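# Small kitchens, big turnout: Covside's stool and fan swap is back

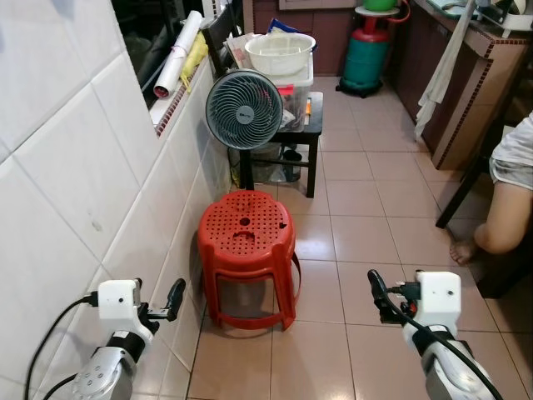
*A red plastic stool and a round dark grey fan in a narrow kitchen passage.*

Covside's swap for small-kitchen furniture returns in February, and if last year's is anything to go by the hall will be packed to the doors by mid-morning. The first one brought in 870 items over a single season – stools, fans, folding racks, trolleys, a great many colanders – and almost all of them went home with somebody new. This year there is more room, a longer opening time and, at long last, a proper table for things that need a bit of mending.

The idea is lovely and simple. You bring something from your kitchen that you no longer use, you get a paper token for it, and you spend the token on something you will use. No money changes hands. If you have nothing to bring you can still come in after 2 pm and take whatever is left, and there was plenty left last time, including some very decent saucepans.

The theme this year is the galley kitchen, the long thin sort that half the terraces in Covside seem to have. Anyone who cooks in one knows the trouble. There is a worktop, there is a cooker, there is a strip of floor, and everything else you own has to live somewhere along that strip. A chair is hopeless. A table is a dream. What people end up with, again and again, is a plastic stool and a fan, and the swap is giving both of them pride of place.

## In praise of the plastic stool

The humble stool was far and away the most wanted thing last year. They went so fast that people were waiting by the door for the next one to be carried in! It's easy to see why. A stool gives you a seat while you peel the potatoes, a place to put the shopping down, and a spare surface when the worktop is full of washing up. It weighs next to nothing, it wipes clean, and you can push it against the wall with your foot when someone wants to get past.

Colour matters more than you might think, too. Red ones were the runaway favourite. A splash of red against pale floor tiles cheers up a passage that gets very little daylight, and several people said they were glad of something bright that they wouldn't walk into in the evening.

There will be a stool corner just inside the main door this time. Please give yours a good scrub before you bring it. Stools with holes in the seat can be a pain to clean, and the best trick the swap's regulars have come up with is an old toothbrush and warm soapy water, followed by an hour upside down on the draining board. A few scuffs are fine. A crack in a leg is not, and neither is a seat that bends when you lean on it. Those should go to the checking table and they'll be recycled if they can't be passed on.

## Fans, even in February

It may sound daft to be swapping fans in the coldest part of the year, but it makes good sense. People are clearing cupboards now, and by the time the warm weather comes everyone wants one at once and there are none to be had. A narrow kitchen gets steamy in winter as well. Pull the fan back from the cooker, point it towards an open window or the back door, and the fug from a big pan of soup clears much faster.

Electrical things will be tested before they go out on the tables. Eleck, the repair shop on the corner by the library, is lending its bench and its testing kit for the whole day, and will put a green sticker on everything that passes. Last year 58 electrical items came in and 13 of them failed, mostly for worn flexes and loose plugs. All but a couple were put right in the weeks afterwards and given to people on the waiting list, so don't be shy about bringing a fan that has gone a bit noisy. Just tie a note to it saying what's wrong.

A word on dust. Fan grilles collect a remarkable amount of it, and in a kitchen it sticks. Unplug the fan first, take the front off if it is the kind that comes off, and wash that part in the sink. For the kind that stays put, a soft paintbrush gets between the ribs very nicely. Leave everything to dry fully before it comes anywhere near a plug.

## The mock-up galley

The part we are most excited about is new. Stesto, the shelving workshop, is building a full-size galley kitchen in the side room out of timber offcuts and painted board, with a floor marked out in tape. Visitors can carry in a stool, a trolley or a rack and find out whether there is still room to open the oven. It sounds like a game, and it was great fun in the trial run, but it is dead useful as well. So many of last year's returns were things that looked small in a big hall and enormous at home.

Bring your own measurements if you can. The ones worth having are:

- the width of the passage at its tightest point
- how far the oven and fridge doors swing out
- the distance from the floor to the underside of the worktop, if you want a stool to tuck in
- where your sockets are, if you are after a fan

Somebody will be on hand in the side room with a tape measure and graph paper all day, and there will be drawings on the wall of kitchens that people have already rearranged. One of them fits a bread bin, a laundry airer and a seat into a space most of us would have given up on. It is worth coming just to see that!

## What to bring and what to leave at home

Yes please to stools, steps, fans, racks, hooks, trolleys, storage jars, pans, trays, mixing bowls and tea towels in good order. Lids are welcome even without their pans, as there is a whole crate of pans without lids waiting from last time.

No thank you to fridges, cookers, knives, glass tops, opened food and anything that runs on gas. Rugs and mats had to be turned away last year as there was nowhere to lay them out, and that is still the case, sorry.

There is a limit of 10 items per household, so that the sorting tables don't get swamped in the first hour.

## Getting there

Doors open at 9.30 am for dropping off and at 10.30 am for swapping, and the last tokens can be spent at 4 pm. The hall has a ramp at the side entrance and a quiet half-hour from 1 pm, when the music goes off and numbers are kept down. Tea, squash and cheese scones will be on sale at the hatch, with the takings going towards next year's hall hire.

Parking is tight, so come on foot or by bus if what you're bringing is light enough – a stool is easy to carry, and makes a handy seat at the bus stop. For bulky things there is a drop-off bay at the back gate until 10 am. The poster with the date and the map is up now in the library, the launderette and Eleck's window, and tokens for early drop-offs can be collected from the library desk during normal opening times.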